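Visit report: the shared workshop at Iltbridge

Posted 6 November 2020

I had been meaning to see the Iltbridge workshop for a long time. It takes visitors one evening a month, you sign up by email, and they keep the group small. I drove over after work with a box of parts I wanted an opinion on and a notebook.

The building is behind the old feed store on the river side of town. Parking is along the fence. The front door sticks and you have to lift the handle while you push. Inside there is a short hallway with coat hooks and a sign-in sheet, then one long room with benches down both walls and the noisy machines at the far end behind a plywood partition.

Membership is 20 dollars a month, which covers the hand tools, the drill press and the computers. Filament is paid for by weight at the end of each session. The laser cutter needs a short class first, and the next class was already full.

The arm

The main thing I came for was the arm. Four of the members have been building it since June and they call it Ustar. It is a small tabletop arm, meant to pick flat things up off a surface: cards, tiles, coasters, pieces of a board game. One of the members has a parent with bad hands who likes card games, and the project started from that.

The base is turned from a scrap of aluminum plate. The lower links are plywood and the upper ones are printed. They told me the first set of printed links bent under load, and I was handed one to try. It did flex a good deal more than I would want. The second set has a rib down the inside and is much stiffer.

The motors are hobby servos at the wrist and small steppers with belts everywhere else. The belts are the part I would copy. They bought closed loops in one length and designed the links around that length, so there is no clamp to slip. Tension is set by sliding the motor in a slot and tightening two screws. It took the member showing me less than a minute to do one.

Wiring is less finished. The cable to the wrist runs outside the arm through zip ties, and at one end of travel it pulls tight. They know about it. There is a piece of masking tape on the bench marking where to stop.

The control board is called Awasthi, after the street where the member who laid it out used to live. It is on its third version. The first two are pinned to the wall over the bench with the mistakes circled in red marker, and I spent a while reading those. One had a connector on backward. I have made the same mistake and it was good to see it hung up in public.

What it can do so far

On the evening I was there the arm could move to a point, lower itself, close and come back up. It picked up a coaster on the second try. It did not pick up a playing card at all. The fingertips were too thick to get under the edge, and pushing harder only slid the card along the felt.

There was a long talk about this, and I joined in. One idea was a strip of soft rubber on the fingertips. Another was to drag the card to the table edge and grab it there. My own suggestion was to thin the tips down with a file and see, which got a polite reception. They had already tried it on an earlier pair and broken one.

The simulator

Most of the testing happens on a computer before it goes anywhere near the arm. The program is called Ullska. It was written by two of the members on top of a free physics engine, and it runs on the older desktop at the end of the bench. You set out a room with a floor and some objects, put the gripper in it, and run the same grab over and over with small changes to the starting position. A batch is 2000 tries and they leave it going overnight - the fan is loud enough that they would not want it on during the day anyway.

They have put no effort into making it pretty. Surfaces are flat colors, and the target is a little card with a picture on it, so it is easy to tell from the floor. I asked for a copy of the view they had up when we were talking about approach angles, with the fingers open and the Starry Night card off to the right on the green grid.
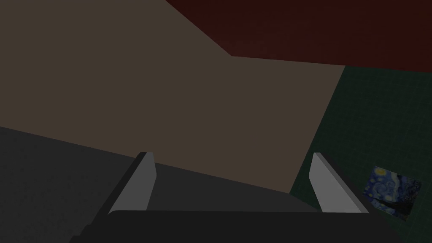
Questions I wrote down

How well does the simulator match the real arm? Not very well yet for thin objects. Friction is a guess. They plan to measure it by tilting a board with a card on it until the card slides, then typing that number in.

Can you drive it by hand? Yes, with a game controller. I had a turn and knocked over a cup of pencils. The up and down control felt reversed to me, but two of the members like it that way.

Are the plans available? Not at the moment. They want to fix the wrist cable first, then put the drawings and the board files up together.

Practical notes

Visitor evenings start at seven and go until the last person wants to leave. Bring safety glasses if you have your own, as the loaner pairs are scratched. There is a kettle but no milk. The room is cold by the partition, so keep your coat.

My box of parts got its opinion as well. Two of the steppers are worth keeping and the power supply is going to the recycler. I have signed up for the next laser class that has space.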